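How Does a Game Remember Where You Were?

By Viera Kolář

Picture a rainy Sunday. You have been playing Harkorow all afternoon, and your little explorer, Tully, has just reached the bridge at Skitdale with 931 gold coins in the bag and a rather bent sword. Then somebody calls you for tea, so you switch everything off and go and eat your potatoes. The next day you switch it on again and there is Tully, standing by the same bridge, with the same coins and the same bent sword.

How did the game know? It was switched off all night! It can't have been sitting there thinking about you (although I used to believe it did, when I was small, and I always said goodnight to it to be on the safe side).

Two kinds of memory

A computer or a games console has two different places for keeping things, and it helps to think of them as a whiteboard and a notebook.

The whiteboard is very quick. While you are playing, the game scribbles all sorts of things on it: where Tully is standing, which way Tully is facing, how many hearts are left, whether the dragon is awake. It rubs things out and writes new ones many times every second. The proper name for the whiteboard is RAM, which stands for random access memory. The trouble with it is that when the power goes off, everything on it disappears.

The notebook is slower, but whatever you write in it stays there, power or no power. Grown-ups call this storage. It might be a disk or a memory card or a chip tucked away inside the console. When you save your game, the computer copies the important bits from the whiteboard into the notebook. When you load your game, it copies them back again, and off you go.

What goes in the notebook?

You might think the game would have to save a copy of everything you can see, every wall and tree and cloud, but that would be a dreadful lot of copying. The walls and trees are already part of the game. They came with it, and most of them are the same for everybody who plays. So the game only needs to write down the things that are different for you.

For Tully, the page in the notebook might look something like this:

Place: Skitdale bridge
Coins: 931
Hearts: 13
Sword: bent
Door to the old mill: open

It is quite a short list, isn't it? From those few lines the game can build the whole afternoon back up again. It looks at the place, fetches the right bridge and the right river, puts Tully in the middle, and remembers to leave the mill door open.
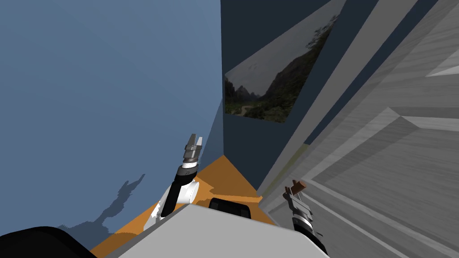
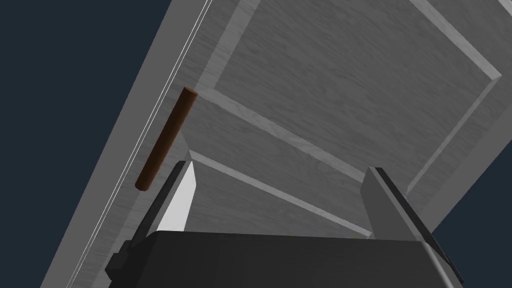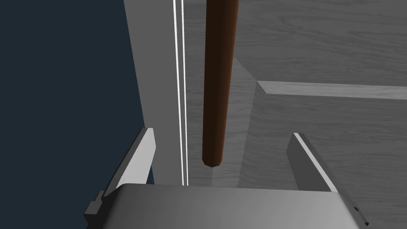
Of course, a real save is written mostly in numbers, because numbers are what computers like best. An open door might be a 1 and a shut door might be a 0. The bent sword might be number 34 on a long list of swords that the game keeps to itself. If you peeked inside the file it would probably look like gobbledegook, but the game knows what each number is for, in the same way that you know what your own messy handwriting says.

Before there were saves

When your grandparents were playing in arcades, lots of games didn't save your adventure at all. You put in your coin, you played until you lost, and the next person began again from the beginning. Some machines kept a table of high scores, and some of those forgot the scores as soon as they were unplugged, which must have been very annoying if you had just come top.

Later on, some games you played at home gave you a password. When you finished a level, a jumble of letters and numbers came up on the screen, and you copied it onto a scrap of paper. Next time you typed it in and the game worked out where you had got to. The save was hiding inside the password! My friend Ciarán Cronin once had a password that was 20 letters long, and he wrote one of the letters so badly that he could never get back to his castle. He tried it as a G and he tried it as a C. He still goes a bit quiet if you mention it.

Why you mustn't switch off while it's saving

You have probably seen a message asking you not to turn off the power, perhaps with a small spinning shape in the corner. That is the game writing in its notebook. If the power goes off halfway through, the page might be only half written, and a half-written page can be impossible to read later. Careful games write the new page first and keep the old one until the new one is finished.

Something to try at home

You can make a saved game without any computer. Set out a board game with a friend and play a few turns. Now write down, in as few words as you can, everything you would need to set it up again: whose turn it is, where each piece stands, who is holding which cards. Put it all back in the box, have a biscuit, and see if you can rebuild it from your list. The first time Ciarán and I did this we forgot to write down whose turn it was, and we had a long argument about it.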